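Re: [bench-list] Getting the wood bench back in shape

Sânziana Vasiliu wrote:
> Can we agree on what lives on the bench permanently? I vote nothing.
> The Prulport shelf has 4 empty bins and they are lonely.

I second the motion, knowing it will last until lunch. The top is nice pale wood and deserves better than smudges. As of this afternoon: 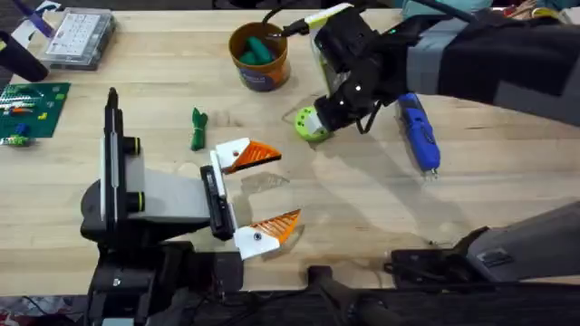
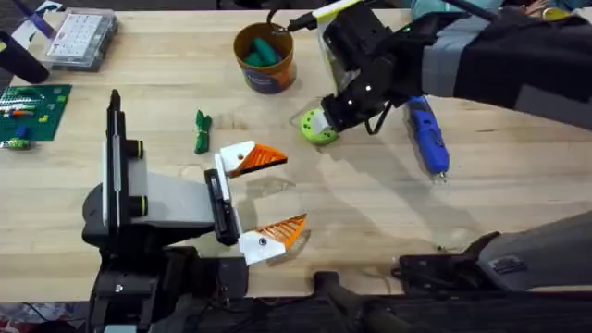
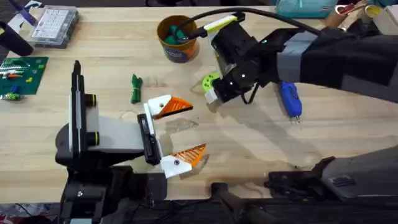
My proposal: the blue hand tool goes in the Steltgate drawer with its bits. The coiled green cable goes with the other green cables, of which we own 1,000. The orange-and-brown cup can go anywhere that isn't the bench – I'm not fussy. Clear plastic goes in the trash unless someone claims it by September.

Then a light sanding and one coat of oil. The Lurnero can is still half full.

3 comments

Vik: Not the drawer. The drawer is full of last year's bench.

bitbucket319: Wipe before you sand. Ask me how I know.

Vik: How do you know?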